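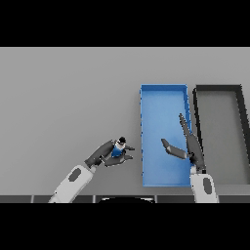
Roscoe Whitlock wants to know whether two arms and a pair of trays amount to a chore yet, or only to a simulation of one. My case is narrow. We run a small packing bench in Ollville and sort bottles into trays by hand, 2000 on a busy day. Can a two-arm setup take over that one job, mixed bottle shapes included?

Posted by Hường Tạ, June 26, 2021

Lâm Hứa
Partly. Picking up a single rigid bottle and setting it down in an open tray is the easy end. Trouble starts with bottles lying against each other, glossy labels, and caps that let the fingers slip. Simulated contact is also cleaner than real contact — friction values in particular need to be measured on your own bottles. Log every failed grasp for a week before you commit. Our trial in May gave 353 picks between stoppages, and a person still had to clear each stoppage.

Tuấn Ung
no. my dishwasher cant even do lids

Ngân Tôn
Depends on cycle time. If your bottles arrive upright and spaced, one arm with a fixed program will do and the second adds cost. Two arms make sense when one has to hold or move the tray. For laundry or kitchen work I would wait. Check the finger opening against your widest bottle and leave 4 mm on each side.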